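Floten student robotics project - people wanted, March start

Posted under: Get involved / Clubs and projects

We need more hands. The Vuva project is the bin picking project run out of the robotics club at Floten, second year going, and we've lost half the team to placements. So this is a call for new members plus a separate call for people to come and be testers for an evening. Read both bits, they're different.

What it is
Robot arm, gripper, a bin with blocks in it. Arm has to find a block, pick it up, put it in the other bin. Sounds easy. Blocks lie on top of each other, lean on the walls, end up in corners where the fingers won't fit. Last term we mostly worked on finding the blocks. This term is about which one to go for first and how to come at it. We want to enter the Sondomness student challenge with it at the end of the summer term, picking section only, not the driving one.

Team members
We have 5 places. You'd be joining one of these:

Picking - choosing a block and a grip. Python mostly. If you've done any geometry or maths past school level, good, but we can show you.

Vision - sorting out what the camera sees. Colours are fine, edges are a mess when the light comes off the metal.

Bench - clamps, cables, bins, brackets, printed parts. Keeping things where they were yesterday. Badly short here. No coding at all if you don't want it.

Writing up - logbook, challenge entry form, the poster. Also whoever does this gets to nag the rest of us.

You don't need to be on an engineering course. Two of last year's lot were doing languages and one was geography. First years welcome, postgrads welcome, staff ask first.

What we ask
2 evenings a week in term, 6 till 8.30ish. One of those has to be a bench evening, the other you can do from home if it's code. Safety talk before you go anywhere near the arm, no exceptions, even if you had one on another course. Flat closed shoes, hair tied back, no lanyards. Please turn up when you said you would, the bench rota falls over otherwise.

What you get
No pay, sorry. Some courses let you count it towards the project skills unit, ask your own department becuase we can't sign that off. Travel and entry for the challenge is covered for everyone on the team, we've got a £900 grant from the Flores fund and that's what it's for. Tea. Biscuits if there's any left from the committee meeting.

Testers wanted too
Separate thing, one evening only, no joining up. We need 14 people who haven't worked on the project. You get shown a bin of blocks, you say which one you'd pick up first and which way round you'd hold it, then we shuffle them and you do it again. We compare what you chose with what our code chose. Takes an hour and a quarter or so with a break in the middle. You sit at a desk for all of it and don't operate the arm. Over 18s only. You need to be able to tell red from dark green, so if you're colour blind that way have a look at the team places instead, it's no bother there.

Your answers are kept with a number and no name. You can stop whenever you like and you don't have to say why.

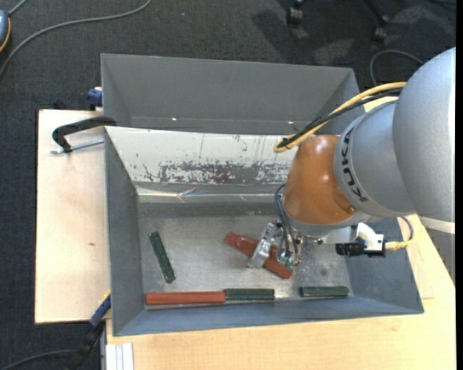
Gripper down in the front bin, red and dark green blocks. The second bin is behind.

How to apply
Team places: short email to the club address on the main clubs page, subject line VUVA TEAM. Say which group, which evenings you can't do, and one thing you've made or fixed. Can be anything. A bike, a spreadsheet, a shelf. No CVs please, we won't read them. We'll ask you along to a bench evening to see if you like it before anyone says yes to anything.

Testers: same address, subject VUVA TESTER, and tell us if early or late evening suits. We'll send the info sheet and a time. If you need step-free access put it in the email and we'll send you the side entrance route, the front one has stairs.

Team emails in by the end of March please. Tester slots go in the order people write in and we shut the list when it's full.

Applied last year and didnt hear back? That was the old inbox, try again, we do want you.

Questions to the same address or come and knock during a bench evening. Knock loudly, the compressor next door is on a lot.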